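Clostden Playroom Group — what we talked about in January

Minutes typed up by Colette Chauvin, who was late with the last lot and is trying to do better!

There were 8 of us round the big table, plus Efren Belmonte on the phone for the first half hour (he dropped off somewhere in the middle of the shelving talk and we didn't get him back, so Efren, if you're reading, the shelving part is further down). We started at 6:40 in the evening. Rosters from the fall were passed around and signed. I had one correction to my own minutes from last time: I wrote that the Gautier rug was going to the toddler corner and it's going to the reading corner. Fixed now.

Money

Efren gave us this one before his phone went. We had $2,277 in the account at the start of the month, and $171 of that has since gone to the new door mat and the paint for the hallway. Everybody was fine with the paint. The mat got a bit of grumbling over the color, but it's staying. We've set aside $900 for the play kitchen corner and would like to spend less than that if we can, so the summer picnic has something to live on.

The play kitchen

This took up most of the evening and I'm not sorry, I love this corner. We have two offers for the little stove and sink unit, one from Rornell and one from Mirard. The Rornell one is wider and has a shelf underneath. The Mirard one is cheaper and comes put together, and after what happened with the coat rack I know which of those I care about more. We went back and forth for a good while and then voted, five for Mirard and three for Rornell. I'll place the order.

Then we got on to the play food, which lives in three different tubs at the moment and never in the right one. I said I'd like every meal to have its own set, so the kids can lay a table without digging to the bottom of a bin for a fork. The other idea was to sort by kind, fruit with fruit and so on, and let them mix it up however they want. I was all for meal sets when I walked in, and I came around to sorting by kind by the end, mostly from thinking about who would have to put the meal sets back together every afternoon (me).

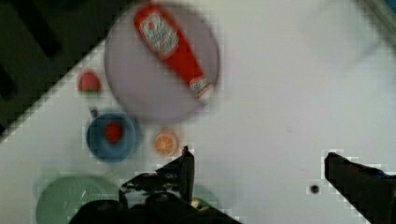

Play food on the white table: ketchup on the big plate, strawberry and orange slice off to the side.

We agreed that the plates and bowls stay out on the low shelf and the food goes in tubs underneath. Bottles get their own tub — ketchup and anything else that rolls. There was a question about whether the big plates are too big for the shelf, and I said I'd measure before we buy anything to put them on. We also want picture labels on the tubs as well as words. I have card left over from the name tags and will draw them myself, so please be kind about my strawberries.

Anything cracked or chewed goes straight out. We had a slightly heated few minutes over the old felt sandwiches, which have been here longer than most of us, and they're being kept for now. They need a wash.

Shelving

Efren thinks the long wall can take one more low unit if we move the dress-up rail toward the window. That's as far as he got. The rest of us walked over and held up a tape, and there's room, but the outlet would end up behind it. We left this open until Efren can come look at it in person.

Washing rota

The sheet by the sink has been blank since the holidays. I've put a fresh one up and written myself in for the first two weeks. Play food gets wiped down at the end of the week, and bowls and plates too, please, even when they look clean. Dish towels go home with whoever is on.

Who's doing what

Colette: order the Mirard unit, measure the plates, draw the labels, wash the felt sandwiches.

Efren: visit to look at the long wall, send around the account sheet.

Everybody: bring any spare tubs with lids, nothing taller than the shelf gap, and check at home for our missing tea set lid.

We finished at 8:15. Next meeting is in February, same room, and I'll send the time around once I've heard from the people who couldn't say yet.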